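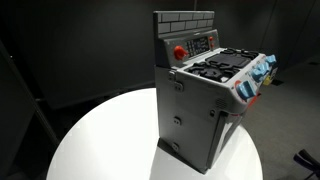
Cocinita gris – revisión y limpieza
Noviembre, por la mañana

Ha entrado hoy con el resto de las cosas de la ludoteca Unden. La ficha que traía dice solo «cocina, incompleta» y no indica modelo. Le he puesto el número 122 de nuestro cuaderno. La he dejado de pie en la mesa redonda blanca para tener a mano el lateral izquierdo, que es por donde quiero empezar.

Lo que tengo que mirar:

Mandos. Tres azules en la pendiente delantera y uno rojo redondo arriba, a la izquierda del panel de botones. Girar cada uno una vuelta entera y anotar holgura. Los dos azules más cercanos tienen marcas rojas y naranjas alrededor de la base, así que con esos nada de alcohol, solo agua jabonosa y bastoncillo. Ya nos cargamos unas marcas parecidas en la cocinita de Zanness y no se recuperan.

Botones. Los blancos y grises del recuadro oscuro, más los dos rojos pequeños del extremo derecho. Apretar uno por uno. Shanti pregunta si suenan. No lo sé todavía, no he buscado el hueco de las pilas.

Encimera. Dos rejillas negras de quemador y una plancha negra lisa entre las dos. Sacar lo que se pueda sacar sin forzar. Si algo va a presión, se limpia puesto.

Pared de ladrillitos. Las juntas del relieve son finas y el paño no entra. Cepillo de dientes blando.

Etiqueta amarilla de la esquina delantera derecha: no mojar. Copiar lo que ponga en la ficha antes de limpiar alrededor.

Lateral izquierdo

Dos huecos redondos, uno a media altura y otro cerca de abajo, con ranura en el centro. Arriba, junto al canto delantero, la pieza que parece una bisagra, con su alojamiento de tornillo. Sushil cree que los de ranura se abren con destornillador plano ancho y un cuarto de vuelta, como en los muebles de cocina de Fultorier. He probado el de abajo con el plano de 8 y gira. El de media altura no, o no he querido apretar más. Lo dejo para cuando esté él.

La bisagra (o lo que sea) no la toco hasta saber qué sujeta. Diría que une el lateral con la parte de arriba, y si se suelta con el mueble de pie se nos puede venir encima el respaldo.

Mediodía

Mandos azules: el más cercano va bien, el del medio también, el del fondo tiene juego hacia los lados. Lo he movido con dos dedos y roza al pasar por la izquierda. Mando rojo bien.

Botones: todos vuelven. Ninguno suena, con o sin pilas no lo puedo decir.

Rejillas: salen tirando recto hacia arriba. La plancha no sale, o va pegada o tiene pestañas por debajo. Limpiada en su sitio.

Agua a 31 grados, medida con el termómetro del fregadero, y el jabón neutro de Gál. El gris mate marca mucho los dedos, hay que secar enseguida con el paño de microfibra y no con papel, que deja pelusa en la textura. El panel lateral lo he hecho de arriba abajo en una sola pasada.

Tiempo hasta aquí: 33 minutos sin contar el secado. Es más de lo que calculábamos por pieza grande, pero se me ha ido mucho en los ladrillos.

Pendiente

– Abrir el hueco de media altura con Sushil.
– Ver si el juego del tercer mando azul es del eje o del propio mando. Si es del mando, en la caja de repuestos de Zanness hay ejes que podrían valer.
– Buscar las pilas.
– Preguntar a Unden qué es lo que falta. A simple vista no echo nada de menos, y «incompleta» puede querer decir que había cacharritos o una puerta.
– Pesarla. La balda de arriba del almacén está libre, pero no quiero subirla sin el dato.

Nota de Shanti, por la tarde: ha llamado a Unden. Faltan las sartenes y un cazo, el mueble en sí lo dan por completo. Cambio la ficha. Presupuesto de repuestos para todo el lote, aproximadamente 198 euros, y de ahí tienen que salir también las ruedas del carrito, así que los cacharros los buscamos de segunda mano.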